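The Ganton Reel and Line Kit

I've been selling the Ganton reel for a good while now, and I still get the same phone call every June, when people start dragging their dive gear out of the shed and find that the old reel has turned into a lump of salt and swear words. So I've written this page the way I'd talk you through it on the phone. It's long. Make a cuppa.

The Ganton is a hand reel for divers. You clip it to your harness, tie off, swim out, and follow your own line home again. It's a simple piece of kit and it ought to stay simple. There's a spool, a handle, a locking screw, a winding knob and a line guide, and I can strip the lot on the tailgate of the ute with cold hands.

We sell it in two sizes. The small one carries 50 metres of line and the big one carries 70. I get asked for a 200 metre version pretty regularly and I'm happy to talk to you about it, but we don't keep one on the shelf. Most people who think they want one are picturing a kind of diving they haven't trained for yet, and the ones who have trained for it usually turn up already knowing what they like.

What it's made of

The frame is marine aluminium, anodised a flat grey. The spool is a dense white plastic that doesn't swell and doesn't mind being dropped on a boat deck. The axle and all the screws are 316 stainless. I used to buy in a reel with a plated brass axle (before the Ganton, this was) and I got so many back with green crud around the bearing that I ended up with a biscuit tin full of them. I've still got the tin. My daughter thinks it's treasure.

The winding knob is bigger than on most reels this size. That was Torunn Nygård's doing. She dives in the kind of water where you wear thick gloves or you go home, and when I sent her an early one to play with she sent it back with a wooden drawer knob bolted on where ours had been. It looked ridiculous and it worked a treat. The production knob is moulded in black nylon and it's the same diameter as that drawer knob, near enough. If you dive in the tropics with bare hands you'll think it's a bit clunky for the first dive or two, and then you'll stop noticing.

The line

Every Ganton comes wound with white braided nylon, with a loop already tied in the end. We offer orange as well, for no extra money. White shows up best under a torch, to my eye, but I have customers who swear by the orange in green harbour water and I'm not going to argue with anybody who's down there more often than I am.

Nylon shrinks a little after it's been soaked. Please don't ring me to say your line's gone short! Soak it overnight in fresh water before you mark it, let it dry out of the sun, and then put your knots or tags in. If you mark it straight out of the packet your distances will be off by the end of the season.

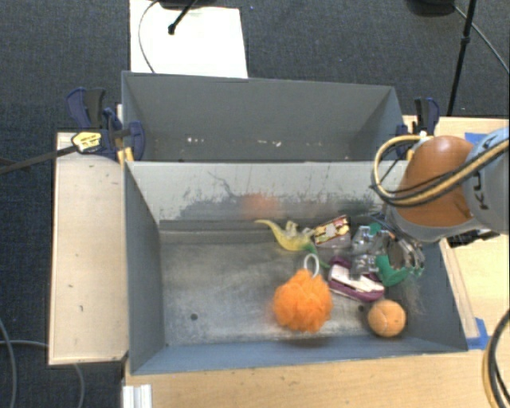

Rewinding is where people get into trouble. The line wants a bit of tension on it going back on, and it wants to be laid from side to side across the spool so it doesn't pile up in the middle. Run it between your thumb and finger as you go. If you let it go on slack, the outer turns bury themselves in the inner ones, and next time you swim out it'll stop dead on you somewhere inconvenient. I do mine at home by tying the end to the clothesline post and walking in towards it. Takes ten minutes. The dog helps, if you can call it that.

How it handles in the water

I like it, but I would say that. The drag is set by the locking screw, and there's enough feel in it that you can leave the spool just barely pinched and it won't overrun when you stop swimming. Back it off completely and it spins free. Screw it right down and it's locked, and it stays locked — I've hung one off the jetty with a two kilo weight on the line and left it there through lunch.

The handle sits above the spool, lantern style, so you can hold the reel and a torch in the same hand. That takes some practice. Have a go in the pool first, or even walking around the backyard after dark. Edvin Boström runs his students around the footy oval behind his shop with their masks blacked out and a line strung between the goalposts, and I've watched grown adults get hopelessly wrapped up in it on dry grass. Better there than anywhere else.

It's slightly negative in the water, so it'll sink if you let go of it, but it won't pull you about while it's clipped off. The small one clips neatly on a hip ring. The big one I'd put behind you, on a rear ring if you have one, or leave it hanging off the boat until you need it.

Clips

A stainless double-ender comes with every reel. It's a decent one and the gate is large enough for gloves. If you prefer a swivel bolt snap, put a note in the order and I'll swap it over before I pack the box. I don't sell the cheap plated snaps any more and I'd ask you not to put one on, even if it's what you've got in the drawer. They seize up.

Looking after it

Rinse it in fresh water after every dive, with the screw backed off so the water gets in behind the spool. Spin it a few times while it's under. Then let it dry in the shade with the screw still loose. That's the whole routine, most of the year.

Once a season, take the spool off. Undo the locking screw all the way, lift the spool away, wipe down the axle and put a smear of silicone grease on it. A smear! I get reels in for service that look like somebody's iced a cake in there, and then the sand sticks to the grease and you've made yourself some very nice grinding paste. There's a thin washer on each side of the spool. They're identical, so you can't mix them up, but you can certainly lose one down the laundry sink.

If the line is looking furry, replace it. We sell refills in both lengths and both colours. Run your fingers along the whole thing at the start of the season, and if you find a nick, cut it out only if it's near the end and you don't mind losing the length. Otherwise start again with fresh line. I don't like joining knots on a reel, they catch in the guide.

The Fostance pouch

I should mention the pouch, as most people end up buying one. The Fostance is a mesh-bottomed pouch that takes the small Ganton, a spare double-ender, a slate and a handful of line markers. It drains quickly and the flap closes with bungee and a toggle. There's no velcro on it. I've had my fill of velcro. It will take the big reel at a pinch, though you won't be able to shut the flap properly, so I'd only do that for carrying it down to the boat.

You can get the pouch in black. I did a run in yellow a while back and they all sold to the same club, so now they can't tell whose is whose.

Warranty and repairs

If anything on the metal parts fails, send it back and I'll fix it or replace it. I don't put a date on that. Line wears out and so do washers, so those aren't covered, but I usually throw a couple of washers in the envelope anyhow. If you've run over it with the trailer, tell me you ran over it with the trailer. I'll still have a look, and I've straightened more than one frame in the vice.

Second-hand reels are welcome too. I'll service a Ganton whoever bought it first.

Ordering

Orders that reach me before 2 pm generally go out the same afternoon. After that it's the next run into town. The box is small enough to go as a regular parcel, and around 16 of them fit in the crate I take to the post office, which is the most I've ever sent in one go (I had to sit down afterwards).

Clubs and instructors, give me a yell before you order and we'll sort out a price. I can wind a mix of white and orange, and I'll number the frames with a paint pen if it makes your life easier at the end of the day when they all come back in a heap.

And if you're not sure which size you need, get the small one. You can always ring me up and complain.

Related items

Ganton refill line, white or orange
Fostance reel pouch, black
Rustad line markers, mixed pack
Rustad double-ended clip, stainless
Kevum wrist slate with pencil
Kevum silicone grease, small tub
Ganton spool washers, pair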